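Eine Holztischplatte selbst ölen und pflegen

Wer einen Tisch aus massivem Holz besitzt, kennt vielleicht den Moment, in dem man morgens mit der Kaffeetasse dasitzt, mit der Hand über die Platte streicht und denkt: Ach, die hat aber auch schon mal satter ausgesehen. Mir geht das jedes Jahr im November so, wenn das Licht flach durchs Küchenfenster fällt und jede stumpfe Stelle verrät. Dann hole ich Öl, Tücher und Schleifpapier aus dem Keller, räume alles vom Tisch und mache mir einen gemütlichen Nachmittag daraus. So schwer ist es nämlich gar nicht, und wer es einmal gemacht hat, bekommt meistens gleich Lust auf das nächste Möbelstück (bei mir war es ein Schneidbrett, dann die Fensterbank, dann der Hocker meiner Schwester).

Was Sie brauchen

Schleifpapier in den Körnungen 120, 180 und 240
einen Schleifklotz aus Kork
Hartöl, für Esstische bitte eines, das laut Etikett für Lebensmittelkontakt geeignet ist
fusselfreie Baumwolltücher, alte Bettwäsche ist wunderbar
ein weißes oder beiges Pad zum Einmassieren
einen Staubsauger mit weicher Bürste
ein Glas mit Schraubdeckel und etwas Wasser für die gebrauchten Tücher

Schritt 1: Prüfen, was überhaupt auf dem Holz ist

Bevor Sie irgendetwas auftragen, sollten Sie wissen, ob Ihre Platte geölt, gewachst oder lackiert ist. Geben Sie dazu an einer unauffälligen Stelle einen Tropfen Wasser auf das Holz und warten Sie eine Viertelstunde. Zieht er ein und hinterlässt einen dunklen Fleck, ist die Oberfläche offen und freut sich über Öl. Steht er nach dieser Zeit noch genauso da wie am Anfang, haben Sie wahrscheinlich Lack vor sich, oder eine Ölschicht, die noch völlig in Ordnung ist. Auf Lack hält kein Öl, das bleibt nur als klebriger Film liegen. Mein lieber Nachbar Erhan Kırmızıgül hat das einmal mit einer ganzen halben Flasche ausprobiert und danach zwei Abende lang gewischt.

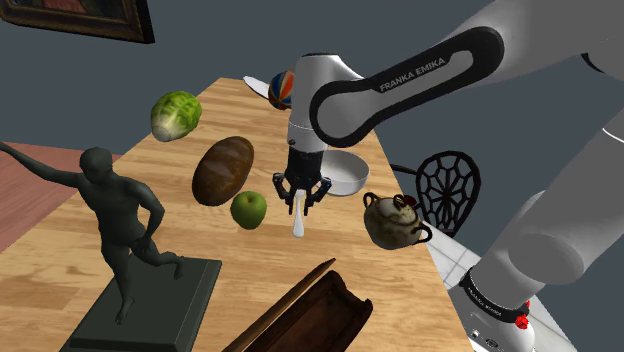 Schauen Sie sich als Nächstes den Verlauf der Maserung an, denn danach richtet sich jede Bewegung mit dem Schleifklotz. Bei manchen Hölzern muss man die Lampe schräg halten, um ihn überhaupt zu erkennen, bei anderen liegt er offen da. Eine helle, honigfarbene Platte wie diese mit ihrer feinen Maserung, den kurzen Stößen zwischen den Stücken und den dunkleren Streifen macht es einem angenehm leicht. Gehen Sie mit den Fingerspitzen ruhig auch über die Stöße, dort fühlt man oft kleine Kanten, die das Auge übersieht. Was Ihnen auffällt, markieren Sie mit einem Stückchen Malerkrepp, so vergessen Sie es später im Eifer nicht.

Schritt 2: Reinigen

Krümel absaugen, dann mit einem nebelfeuchten Tuch und einem Spritzer Neutralseife wischen. Bitte nicht nass! Holz quillt, und stehendes Wasser kriecht gern in die Fugen. Fettige Stellen bekommen Sie mit etwas Seifenlauge und Geduld weg. Danach braucht die Platte Zeit zum Trocknen, am liebsten über Nacht bei normaler Zimmertemperatur und ohne dass die Heizung direkt darauf bläst.

Schritt 3: Schleifen

Beginnen Sie mit 120er-Papier, wenn Kratzer oder Glasränder da sind, sonst reicht 180. Immer in Faserrichtung, mit gleichmäßigem Druck, in langen Zügen. Quer geschliffene Stellen sieht man im trockenen Zustand kaum, aber sobald das Öl draufkommt, leuchten sie einem entgegen — ich spreche aus trauriger Erfahrung. Nach jedem Durchgang gründlich absaugen und dann zur nächsten Körnung greifen. Bei 240 höre ich auf. Feiner wird das Holz zwar schön seidig, es nimmt aber weniger Öl auf.

Ein kleiner Kniff, den ich von Geum-ok Yoon aus meinem Holzkurs in Niltudberg habe: Vor dem letzten Schliff die Fläche einmal leicht anfeuchten und wieder trocknen lassen. Die Fasern stellen sich dabei auf, und man nimmt sie mit dem 240er ganz sanft weg. Beim ersten verschütteten Glas bleibt die Platte dann viel glatter.

Schritt 4: Ölen

Rühren Sie das Öl gut um und gießen Sie nur wenig auf die Platte. Mit dem Pad in kreisenden Bewegungen verteilen, zum Schluss der Faser nach ausstreichen. Lassen Sie alles 22 Minuten einziehen (ich stelle mir tatsächlich den Wecker auf diese krumme Zahl, das hat sich so eingebürgert) und legen Sie dort etwas nach, wo das Holz schon wieder matt aussieht. Danach kommt der wichtigste Handgriff von allen: Der Überschuss muss herunter, und zwar restlos. Nehmen Sie ein trockenes Tuch und polieren Sie so lange, bis sich die Fläche nicht mehr schmierig anfühlt. Falls auf Ihrer Dose andere Zeiten stehen, gelten natürlich die.

Vergessen Sie die Unterseite nicht. Wird eine massive Platte nur oben geölt, nimmt sie die Luftfeuchtigkeit auf beiden Seiten verschieden schnell auf und kann sich wölben. Unten genügt eine dünne Schicht, schön aussehen muss sie dort ja nicht.

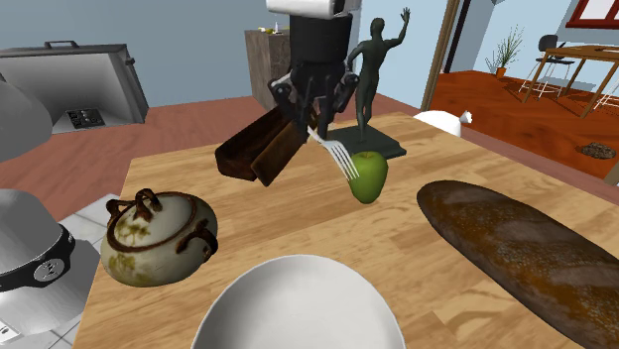 Wie lange muss die Platte trocknen, bevor man wieder daran essen kann?

Nach einem Tag dürfen Sie vorsichtig etwas abstellen, richtig belastbar ist die Fläche bei den meisten Hartölen erst nach ein bis zwei Wochen. Bis dahin lege ich zum Essen eine Decke auf und nehme sie danach gleich wieder ab, damit Luft ans Holz kommt.

Eine zweite Schicht tragen Sie am nächsten Tag auf, noch dünner als die erste. Dazwischen einmal mit dem weißen Pad darübergehen, absaugen, fertig. Stark beanspruchte Esstische vertragen auch eine dritte Runde, bei einem Beistelltisch können Sie sich die sparen.

Wohin mit den Tüchern?

Bitte lesen Sie diesen Absatz auch dann, wenn Sie sonst nur überfliegen. Ölgetränkte Tücher können sich von selbst entzünden, wenn sie zusammengeknüllt herumliegen. Geben Sie sie sofort nach der Arbeit mit Wasser in das Schraubglas, oder breiten Sie sie draußen einzeln auf einer Steinfläche aus, bis sie ganz hart und trocken sind. In den Hausmüll gehören sie frisch auf keinen Fall.

Pflege im Alltag

Verschüttetes bald aufwischen, heiße Töpfe nur auf Untersetzer, Zitronensaft und Rotwein nicht über Nacht stehen lassen. Mehr verlangt so eine Platte eigentlich nicht. Wenn doch ein Rand zurückbleibt, schleifen Sie die Stelle mit 240er-Papier leicht an, lassen die Übergänge weich auslaufen und reiben ein paar Tropfen Öl hinein — das ist ja das Schöne an geöltem Holz, dass man nicht gleich den ganzen Tisch abschleifen muss.

Helle Hölzer werden mit jeder Ölschicht etwas wärmer im Ton. Wer das nicht möchte, greift zu einem Öl mit weißen Pigmenten und probiert es vorher an der Unterseite aus. Den Rest aus der Dose fülle ich in ein kleineres Glas um, möglichst bis unter den Rand, dann bildet sich weniger Haut. Mit Datum beschriften und kühl stellen, so hält er bei mir gut bis zum nächsten Herbst.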